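Course Handout 7: From Handheld Demonstrations to a Trained Policy
Department of Automation, Derov Institute
Issued 9 April 2019

Purpose of this handout

These notes accompany the seventh lecture and the laboratory session that follows it. They cover the software path from a recorded demonstration to a policy that can be run on an arm. Students should have read Handout 6 on camera calibration, as its notation is used here without further comment.

1. Recording

In the Grastov toolchain, a demonstration is made by a person using two handheld grippers. Each gripper carries a square fiducial marker. The recorder stores the video stream, the marker detections and the gripper opening, each with its own clock. The operator starts and stops every episode at the tablet, and the timer shown there is the episode time, not the system time. Confusing the two was the most common error in last year's reports.

The task used throughout this unit is clearing a washbasin. It was chosen for its difficulty to perception. The objects are small, several are thin or crumpled, and foil and metal surfaces return highlights that shift as the viewpoint moves.
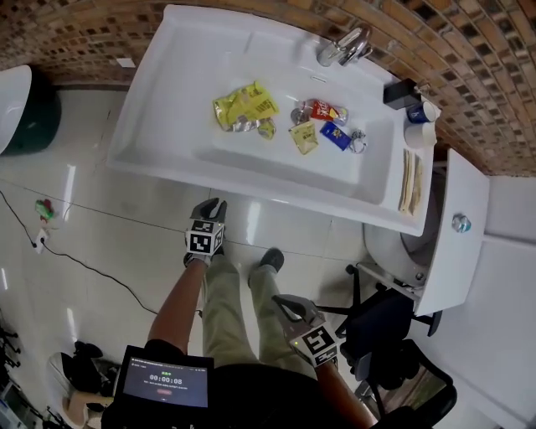
Figure 7.1. Basin-clearing task, episode timer at 00:00:08. Both handheld grippers carry square markers.

2. Marker tracking

The pose of each gripper is estimated from the four corners of its marker. When the marker is seen nearly edge-on, two poses may fit the corners almost equally well, and the estimate can flip between them from one image to the next. The tracker therefore keeps both candidates and selects the one closer to the pose predicted from the previous step.

Gaps in detection are handled as follows. A gap of up to 4 images is filled by interpolation. A longer gap is marked invalid, and a gap of more than 13 images splits the episode. Students must not raise these limits in order to keep more data.

3. Segmenting the objects

The Patwary module proposes a mask for each object in the basin. Cans and snack bags are usually separated well. Flat packets and torn wrappers that lie close together are often merged into a single mask - see the discussion of touching objects in Section 3 of Handout 5. Merged masks should be corrected by hand in the training split only. The test split is to be left as produced.

4. Training and planning

The course data set, Ukine, holds 3465 valid segments. Train for 2000 steps with the supplied settings before changing any of them. The policy outputs a short sequence of gripper poses relative to the current pose. These are passed to the planner, which rejects any sequence that would bring the gripper into contact with the basin rim or the faucet.

A rejected sequence is not a failed trial. Record it separately, with the reason code given by the planner.

5. Work to be submitted

a) A plot of marker visibility over one episode, for the left and right grippers.
b) A table of merged masks by object type.
c) One page on the planner's rejections, with reason codes.

Reports are submitted through the course page. Late work is handled under the rules given in the September course guide.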